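3.2 Sorting and storage of household garments

The second part of the survey was about how long people keep a cotton garment before they give it away. We visited 27 households in Skudavstead in July. Every household kept a diary of the T-shirts that were worn, washed and put away, and 142 garments were recorded in total. Garments with a print were treated as a separate group, as their owners often keep them for reasons of memory.

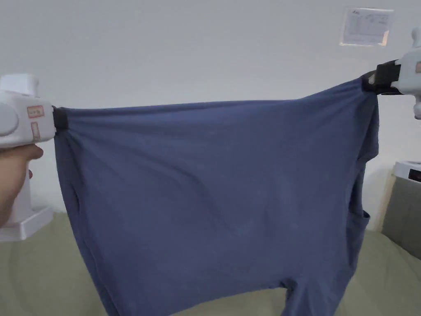 Figure 3. A blue T-shirt held by its upper corners, with creases across the fabric.

Creasing was named often as a reason to stop wearing a shirt, more often than fading. This result agrees with the earlier interviews of Meijer and Stoica, in which the participants said that a creased shirt looks old to them even when the cloth is still strong. We did not find the same opinion for trousers. It is possible that trousers are ironed more regularly, but the diaries do not permit us to confirm this.

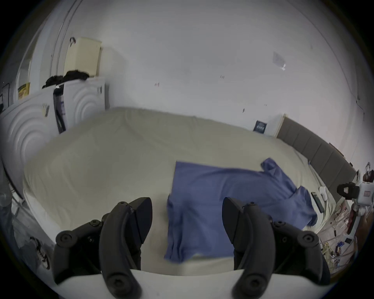
Photo: Shota Nishimura

The place of storage had also an influence. Shirts that stayed on a bed or a chair after washing were worn again sooner than shirts in a drawer, and they were given away later. Two households used no drawers at all and were left out of this comparison. The diary form was adapted from the Hoshino wardrobe study, with a shorter list of fabrics. The effect of washing temperature is treated in Section 3.3.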